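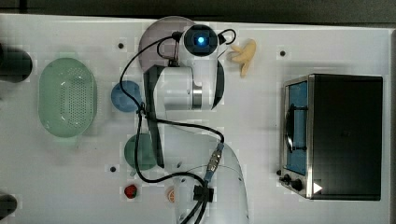

Dishes for a small kitchen – stoneware or melamine?

kfukuda
Posted Mar 4, 2021
Hello all. We moved into a smaller flat in July and I want to replace our everyday dishes. My wife likes the Skadstead stoneware in grey, but I find it heavy and the colour is a bit sad. I am looking at the Bromska set, 19 pieces. Has anyone used it for more than a few months?

Nigel Heywood
Had Bromska for 2 years. The glaze scratches from ordinary knives and you get grey marks. Go with the Skadstead, the weight is a good thing.

ceson_fan
Disagree with Nigel. Those grey marks are metal from the knife, they come off with a mild cream cleaner. My bowls still look fine.

Nigel Heywood
Mine did not come off, and I tried it twice.

kfukuda
Thank you both. Is melamine a silly idea? It is light – but I think it must not go in the microwave.

ceson_fan
Correct, keep it out of the microwave. We use it only on the balcony.

kfukuda
Then I will buy two Bromska plates first and test them with our knives. Does anybody know if they are sold singly?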